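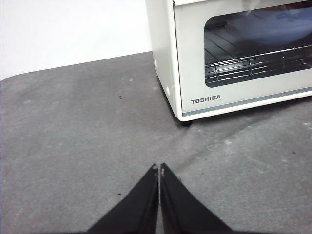 Small ovens and large claims

January 22, 2018

I have been told for years that I should get a toaster oven. The people who tell me this have the same look as people who have taken up cold swimming. They lean in a bit. They say you'll never turn the big oven on again, and then they tell you about a baked potato.

I don't trust anything that is supposed to replace the big oven. We had a halogen thing once, a glass tub with a lid that weighed as much as a paving slab, and it replaced the big oven for nine days. Then there was the bread machine. I won't go into the bread machine.

So when Lerato Hlongwane offered me the run of her Toshiba for a while I said yes mostly in order to be able to say no properly afterwards. She swears by it. She has more or less given up on her proper cooker, which has a saucepan of onions living in it. She thought I would be won over inside a week. I've now had long enough to have opinions, and they are mixed, so here they are.

What it's good at

Toast, obviously, though slower than a toaster. I want that on record because it gets left out. A toaster is a machine that does one thing and does it while you look for the butter. The little oven has to get itself warm first, and the first slice always comes out as bread that has been spoken to firmly. The second lot is fine. If you only want one slice, and in the morning I only want one slice, you are running the whole business for very little.

Cheese on toast is a different matter and I have to be fair about it. It is better than under my grill. My grill has a hot stripe down the middle and nothing at either side, so for twenty years I have been making cheese on toast with a burnt parting. In Lerato's oven the cheese went brown all over, and I could see it happening through the glass without crouching on the floor. That counts for something at my age.

Reheating things is where I gave the most ground. Leftover chips come back from the dead. So does a slice of quiche, if you are patient and don't have it too near the top. I had been doing both in the microwave and pretending the result was food.

What it's not good at

Anything tall. Anything wide. Anything for more than two people, whatever the booklet says. I have read a great deal on the internet from people who roast a whole chicken in one of these, and I believe them, but I'd like to meet the chicken.

My baking trays don't fit, not one of them. Nor does the enamel pie dish, nor the lasagne dish, nor the roasting tin I inherited. You end up buying a second, smaller set of everything, and then you have to keep the second set somewhere, and the argument about saving space starts to look thin. Idorby do a set of little tins which Wyn Gough insists are the right size. I'm sure they are. I had already been to two shops by then and had lost the will.

Then there is the heat. The outside gets properly hot, as you'd expect of a metal box with an element in it, and you have to leave a gap all round. People who sell these things talk about the footprint as though the footprint were the whole story. Put it hard up against a wall and under a cupboard and see how you like it. Mine had to have a good clear stretch of table, and by the time I had given it that, it was taking up the place where I normally do everything else.

I'd say the same to anyone thinking of getting one. Take a sheet of newspaper, lay it where you think the oven will go, and live with the newspaper for a few days. If you keep putting your shopping down on it, you haven't got room.

The dials

I do like a dial. I will give it dials. The cooker at my last place had buttons and a small screen, and after every power cut it sat there blinking until you told it the time, and it would not cook so much as a crumpet until you had. With a dial you turn it and it's on.

What I don't believe is the numbers. I bought an oven thermometer (a Lusa, from the hardware place near the station, nothing special) and stood it on the rack with the dial turned to what I took to be 180. It went up, had a rest, went up a bit more and then sailed past. By the time it had settled I had written down three different figures and agreed with none of them. Hubert Zaugg, who knows about this sort of thing, or at least talks about it, said that all small ovens swing about and that you learn its habits. I'm sure you do. I just think that if I'm learning its habits I shouldn't also have been given numbers.

The timer is another one. Turned to five minutes, it gave me rather less than five minutes. Turned past ten and then back to five, as everyone on the forums says you must, it was nearer. Why anybody should have to know that, I can't tell you.

The squash question

What finally got me cooking in it rather than prodding it was a recipe sent to me by Arturo Piras, for stuffed baby pumpkins done whole, one each, in a low heat. He cooks them for the cold months and makes them sound like the only sensible thing to eat between September and spring. You slice off a lid, scoop out the seeds, pack in rice and cheese and whatever herbs are still alive, put the lid back and leave it alone.

My objections to this were many. I've been served stuffed vegetables by enthusiasts before, and what you generally get is a hard shell round a wet middle. Also, half of what gets sold as baby pumpkins is meant for the windowsill. They look lovely and taste of envelope. If you want to eat it, buy one that somebody has labelled as food, and ask if you aren't sure.

But the size does suit a small oven, I can't argue with that. A thing you can hold in one hand makes sense in there in a way that a chicken doesn't. And the seeds go in a bowl, get rinsed and salted, and can be toasted on the same rack afterwards on a bit of foil.

I did two. The first I took out when Arturo's timings told me to, and it was raw round the shoulders. The second I left in for nearly half as long again, with foil over the lid so that it didn't scorch, and it was very good. I would go as far as to say I ate it standing up. The cheese had gone into the rice, the flesh came away with a spoon, and I scraped it right down to the skin. So the recipe works, if you ignore the part of it that tells you how long.

The seeds I burnt. You need to stand there for the seeds.

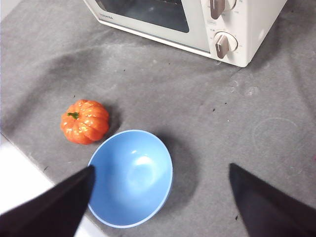 Does it save any money?

This is the claim that gets repeated most, and the one I've had most trouble getting anyone to stand behind. The idea is that you are heating a small box instead of a large one, so it must cost less. It sounds right. I think it probably is right, for a slice of quiche. I am less sure about the pumpkin, which had it going for so long that I'd read the paper and started on the supplement.

I asked Sandro Vitale, who keeps a notebook of his meter readings and is the only person I know who would, whether he had seen any difference since he got his. He went away and looked. His answer was that the household had used 253 units over the same stretch that he would have expected to use a bit more, but that they had also been away for part of it, and his daughter had moved out and taken her hairdryer with her. So there you are. That's as near as I have got to evidence.

Against the saving you have to set the price of the thing, and the smaller tins, and the thermometer if you are the type. I'm not going to do the sum. I suspect that most people who say it has paid for itself haven't done it either.

Cleaning

Crumbs get everywhere. There is a tray for them and the tray gets most of them, but cheese doesn't fall like a crumb, it hangs on. The rack has to be soaked. The glass goes cloudy on the inside and you need to get at it while it's still slightly warm, with a damp cloth and a bit of bicarb, and not with anything scratchy. Leave it a week and you'll be there all evening. I left it a week.

I tried one of those spray foams as well, Virnaria, which comes in a tin with a picture of a lemon and smells of nothing that ever grew on a tree. It did shift the brown stuff. It also meant the next round of toast tasted faintly of swimming pool, and I'm not doing that again. Bicarb, hot water, an old toothbrush for the corners.

Where that leaves me

Lerato has asked when she is getting it back, and I noticed that I said there was no rush, was there. She was unbearable about this.

I'm still not buying one. My kitchen hasn't the room, I have a perfectly good big oven with a hot stripe down the middle that I've got used to, and I don't like being told that a thing will change my life by somebody holding a potato. If you live alone, or there are two of you and you eat a lot of cheese on toast, then it might be worth it, provided that you try the newspaper first. If you have a family to feed I can't see the point at all.

I have got two more of the little pumpkins in, though, and I want to do those before it goes back. I'm going to try Arturo's other filling, the one with sausage in it. He says fifty minutes. I've put down an hour and a quarter.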